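Subject: Re: Forkgate fingers vs. stock ones
Date: 07/02/2020

> Did the Forkgate fingers hold up on thin rims? We are on the stock pair
> here and the basket keeps twisting out.

Mostly, yes. We ran 80 grasps with each pair on the Ferrand controller, same force limit. Stock fingers dropped 6 – all of them on the basket. Forkgate dropped two. On the dish I saw no difference.

Try gripping at the corner, with the arm coming in from the side.
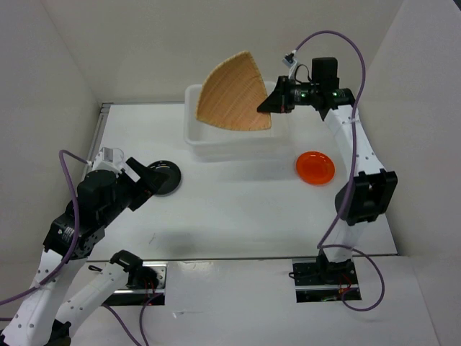
Right arm holding the basket by its corner over the tray, left gripper above the black dish.

I can send the settings file to the list.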